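Cana community kitchen to reopen in February with monthly suppers

2010-01-10

CANA - The community kitchen on the lower floor of the old Gomeo building will open again in February after being closed for most of the fall and winter, and its first public event will be a supper for up to 80 people.

The kitchen shut its doors when an inspection found that the main drain line under the building had cracked in two places. Water had been backing up into the storeroom after heavy rain. The line has since been replaced along its full length, and the storeroom floor was poured again last month.

Mohcine Ait Brahim, who runs the kitchen, said the work took longer than planned. The crew expected to dig up only the section nearest the street, but the old pipe was in poor shape all the way to the back wall.

"Once they had the floor open it made no sense to stop halfway," he said. "We lost the holidays, which hurt. We would have lost them either way."

The drain work was done by Stultico, a local contractor. The kitchen's share of the bill was $900, with the rest paid by the owner of the building under the terms of the lease.

Before the closing, the kitchen served lunch on weekdays and rented its stoves by the hour to people who bake or can food at home and sell it at the market. Both will start up again. Lunch will be served from 11:30 a.m. until the food is gone, and the price of a plate has not changed. Hourly rentals will be limited to mornings at first, while the new hot water heater is being set up.

The monthly suppers are new. Each one will have a single main dish, served family style at long tables, with bread and a salad. The February menu is a lamb and prune stew, with a chickpea version for people who do not eat meat. Ait Brahim said he chose stews for the first few months so that most of the cooking can be done the day before.

"The stove we have is a good stove, but it has six burners," he said. "You can't cook steaks to order for a full room on that. You can cook two very large pots of something."

Tickets for the February supper go on sale at the front counter and at Vídalín, the bookstore across the street. They are $2 for children under 12 and pay-what-you-can for everyone else. Seats will be held for ticket holders until 15 minutes after the doors open. After that, any empty places will go to people waiting in line.

Some of the kitchen's regular renters found other places to work during the closing, and not all of them are coming back. A pickle maker has moved into a shared space closer to the highway, and a couple who sold flatbread at the market have taken a break from the business. That leaves several open morning slots. The rental sheet is posted inside the door, and new renters need a food handler's card before they can sign up.
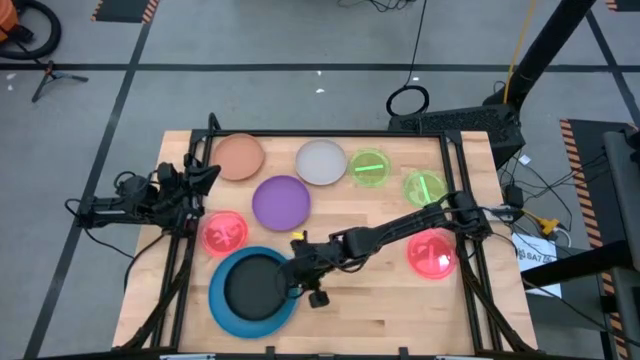 The kitchen is also asking for household goods. A number of its serving bowls and trays were stored in boxes on the floor when the storeroom flooded, and most were thrown out. Large bowls, pitchers, ladles and flat serving trays are needed most. Plates and dishes do not have to match, but they should be free of chips and cracks. Glass pitchers can't be used in the dining room. Items can be dropped off at the side entrance between 9 a.m. and noon.

Parking may be tight for the first few weeks. The lot behind the building has 28 spaces, and part of it is still taken up by gravel and pipe left from the drain work. Stultico has said the lot will be cleared before the supper. Until then, drivers are asked to leave the row along the fence open for deliveries and to park on the street where they can.

The side ramp is open and was not affected by the construction. The elevator from the street level is working, though it was out of service for several days this month while a door sensor was replaced.

Ait Brahim said he would like to add an evening cooking class later in the year if the suppers go well, starting with basic bread and soup. No dates have been set. He is also talking with two growers about taking their extra vegetables once the season starts, which would help keep the price of lunch where it is.

Anyone who paid for kitchen time before the closing and did not get to use it can have the hours moved to February or ask for a refund at the front counter. Receipts are helpful but not required, as the kitchen has kept its own list of bookings.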